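May, 6:40 a.m.

Started on the low cabinets before the heating came up. The plan from last week was to clear the paper out of the Silcombe unit first, then measure it, then decide whether any of it goes back. I kept to the order this time.

The unit is older than the rest of the office furniture and was bought as two sections pushed together, with a seam where the tops meet. The seam has opened a little on the window side. I can get the edge of a steel rule into it but not a pencil. Both tops are still level with each other, so I left it alone and made a note to check the feet when the weather turns.

Contents before clearing: the Vemeck service records, the Sombatkul correspondence, and a quantity of old catalogs that went straight to recycling. Total sheets kept from the catalogs: none. I had expected to keep the price tables, but they are all superseded.

The Vemeck records are numbered to 184 and are complete except for three sheets, which I think were never returned after the inspection. I moved them to the tall cabinet in the hall. The Sombatkul letters are thinner than I remembered. They fit in one box with space left over.

After that the main compartment was down to its one shelf. I opened both doors all the way and went over the hinges with a screwdriver. They are the concealed type with adjustment screws, two to a side. The upper right needed most of a turn. The others took less. The right door had been dropping and touching its neighbor since winter, and the gap now looks even from top to bottom. I will check it again after a few days of use before calling it done. 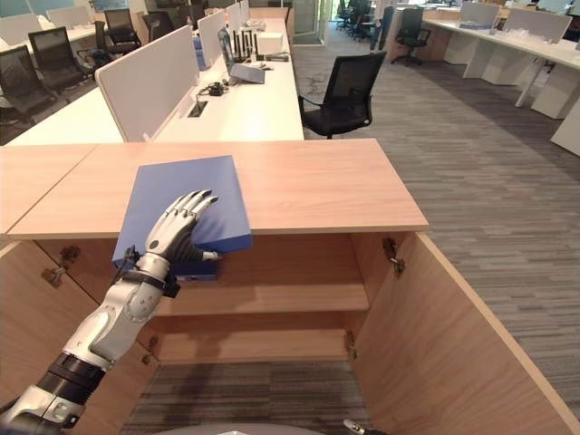 Blue binder at the front of the cabinet, doors open, shelf clear.

There is no floor panel in that compartment. The sides run down and the carpet simply continues underneath, gray stripes and all. I had forgotten this, having not seen the bottom of it in years. It explains the dust on the lowest papers. A cut panel would fix it, though it would have to go in at an angle to get past the hinges, and it would need a batten on each side to sit on. I vacuumed the carpet instead and put the panel on the list.

The shelf is the other question. Clorkus sells a replacement set of pins that would let it go 13 mm lower. The blue binder is the tallest thing I want in there, so I used it as the gauge. Upright on the shelf it clears the underside of the top, but only just, and I would like room for fingers. Laid flat it wastes the depth. I wrote down both measurements and did not order anything.

Labels: made two for the doors, removed one of them. The wording was wrong. "Records" covers everything in the building. I will use the supplier names, as on the tall cabinet.

Time spent, 60 minutes on the paper and slightly more on the hinges and vacuuming. The screwdriver is back in the desk drawer. The recycling is by the back door and has to go out before noon. Still to do: the left-hand section, which I have not opened, and a decision on the pins.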